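Amicale des Anciennes Pichon - section de Brunard
Compte rendu de la réunion mensuelle, août

Séance ouverte à 19 h 15, après le quart d'heure habituel consacré à chercher la clé de la salle, laquelle était dans la serrure.

Présidence : Romain Tessier. Secrétaire de séance : Aurélien Brunet, par défaut d'autre candidat. Le quorum est atteint, de justesse, grâce à l'arrivée d'un membre venu pour l'apéritif et qui s'était trompé d'heure.

1. Approbation du précédent compte rendu

Approuvé, moins une abstention. Le passage relatif à la panne du cabriolet du président sur le rond-point de Fevon est maintenu malgré sa demande. Le mot « pitoyable » est remplacé par « prolongée ».

2. Vente de la berline Pichon du fonds commun

Rappel pour les absents : l'amicale possède en indivision une berline Pichon, deuxième main, peinture bordeaux, sellerie beige, 43 000 km au compteur. Le compteur a cinq chiffres, ce que plusieurs membres ont tenu à faire remarquer. Elle n'a pas roulé depuis 10 ans et il faut décider si on la vend en l'état ou si on la remet en route d'abord.

R. Tessier présente le devis du garage Testetti : 2 000 euros pour les freins, le réservoir et le faisceau sous tableau de bord, hors surprises. La discussion porte pendant vingt minutes sur le mot « surprises ». Le garage, joint par téléphone, a confirmé qu'il en attendait.

Deux positions se dégagent. Les partisans de la vente immédiate font valoir que la voiture occupe la seule place sèche du hangar. Les partisans de la remise en route font valoir qu'une voiture qui démarre se vend mieux, argument jugé recevable. Une troisième position, consistant à la garder et à ne rien faire, est celle que nous appliquons depuis dix ans et n'a pas été mise aux voix.

Projet d'annonce lu en séance. On y supprime « état concours », « jamais restaurée par amour de l'authenticité » et « dort au sec » (la toiture a été refaite au printemps, la voiture était là avant). On conserve « à voir sur place ». Le carnet d'entretien sera mentionné, ainsi que le fait qu'il s'arrête au milieu d'une phrase.

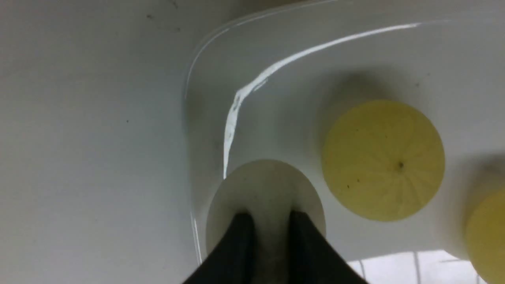
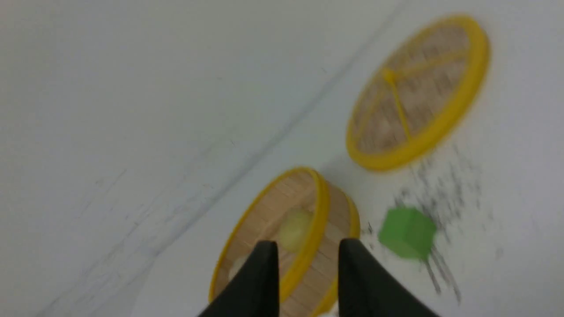 Romain Tessier répond que tout cela est bien joli, mais qu'une annonce honnête à ce point ne fera venir que des ferrailleurs, et qu'il souhaite au moins garder une phrase sur la ligne de la carrosserie, qui n'a jamais laissé personne en panne. Accordé. Il ajoute que le prix demandé devrait laisser une marge de négociation, les acheteurs de Pichon étant, dit-il, des gens comme nous.

Vote : remise en route des freins et du réservoir, vente ensuite, faisceau laissé à l'appréciation de l'acquéreur. Adopté. A. Brunet est chargé de rédiger la version finale et demande que l'on note son manque d'enthousiasme. C'est noté.

3. Assurance collection

Le contrat du fonds commun arrive à échéance. L'assureur réclame des photographies de la berline sous quatre angles et une attestation de stationnement clos. La porte du hangar fermant de nouveau depuis qu'on a cessé de la forcer, l'attestation pourra être signée en conscience. Pour les contrats individuels, chacun se débrouille, comme les années précédentes.

4. Sortie de rentrée

Parcours retenu : Brunard - Fevon par la route de la crête, retour par la vallée. La crête est plus belle, la vallée a l'avantage de descendre. Départ à 9 h, c'est-à-dire à 9 h 40. Les véhicules qui chauffent partiront en tête, afin que les autres les retrouvent en chemin.

Le pique-nique est tiré du sac. La proposition d'un restaurant a été repoussée au motif que l'an dernier deux équipages y sont restés jusqu'au soir et ont manqué la remise des plaques.

5. Outillage

L'extracteur de rotules n'est toujours pas revenu. Celui qui le détient est prié de le reposer sur l'établi sans explication, aucune ne lui sera demandée. Le cric rouleur perd son huile, on ne s'en servira plus sans chandelles. Le club achètera un jeu de cales neuves, les briques ayant fait leur temps.

6. Questions diverses

Un membre demande si une Pichon à boîte automatique est encore une Pichon. Question renvoyée à la prochaine séance, comme à chaque séance.

Les cotisations en retard sont à régler avant la sortie. Les intéressés se sont reconnus, ils regardaient leurs chaussures.

Séance levée à 21 h 30. La berline, poussée de deux mètres pour libérer l'accès au compresseur, a été remise à sa place à la main.

Le secrétaire de séance, A. Brunet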